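The long way round to a working toy library

Plutolcombe has no toy shop. The last one closed when its owner retired, and the nearest is now a bus ride and a steep walk away. What the town does have is a toy library, open every morning in the old chapel hall on Flelitz Street, with 1,026 items on its books and a waiting list for the marble run.

Ainhoa Calvo started it from her garage. She had twins, a small house and a growing pile of things they had stopped playing with. A neighbour asked to borrow a wooden train set for a grandchild's visit, brought it back a fortnight later and took a shape sorter home instead. By the following summer Calvo was lending to most of the road.

"I had a notebook and a biscuit tin for the deposits," she says. "I lost the notebook twice."

The library moved to the chapel hall in its second year. The rent is low and the heating is poor. Members pay two pounds a month and can take five items at a time, for up to three weeks. Families who can't manage the fee don't pay it, and the record card looks the same either way.

What goes out and what stays

Ye-seo Ahn keeps the catalogue, which has long since moved from the notebook to a spreadsheet. She can tell you what each item has done since it arrived. Ride-on toys go out in April and come back in September. Jigsaws over 200 pieces are borrowed almost entirely by adults. Dolls' houses are asked about constantly and taken home rarely, mostly because they don't fit in the car.

Battery toys were the big surprise. They made up a large part of the early donations, and parents avoided them. Ahn cut them back to a single shelf, and loans overall went up.

Plain building blocks have been the steadiest item from the start. They survive being dropped, chewed and left in the garden, and they suit a two-year-old and a nine-year-old in the same house. A set with a piece missing is still a set. The library has wooden ones, foam ones and a heavy old set from Avotiņš that came from a school clearance and needs two hands to lift.

Sorting is done by colour and length, with each set kept in its own container. 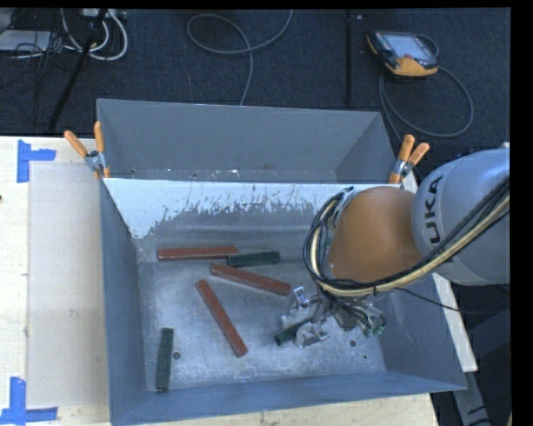
Cleaning and mending

Everything that comes back is checked before it goes on the shelf. Hard toys are wiped with warm soapy water and left on racks overnight. Soft toys are washed at 40 degrees, and those that can't be washed are not accepted in the first place.

Jarrah Nepia does the repairs. He was a joiner for most of his working life and has a bench at the back of the hall, beside the sink. Wheels are his most common job, followed by hinges. He keeps a drawer of spare axles cut from dowel and glues in the evening so that things can set undisturbed.

He is strict about what gets thrown away. Cracked plastic goes, and so does anything with a battery cover that won't screw shut. Chipped paint on a newer toy can be sanded and redone. Older painted toys are turned down unless someone can say where they came from, as some may contain lead.

"People get upset about that one," Nepia says. "It was their dad's fire engine. I tell them to put it on a shelf where they can look at it."

Paying for the roof

Last year the library made 1,245 loans, its highest total yet. Fees cover the rent and the insurance, with a little left over for replacements. The roof is another matter. Rain has been coming in above the kitchen, and the quote for the work is more than the library takes in a year.

Sibusiso Motaung, whose daughter learned to walk behind one of the push carts, has organised a sale for July. There will be cakes, plants and a table of duplicate toys. Calvo has also written to the council and is waiting for a reply.

In the meantime there is a bucket under the leak, and the puzzles have been moved to the dry side of the room.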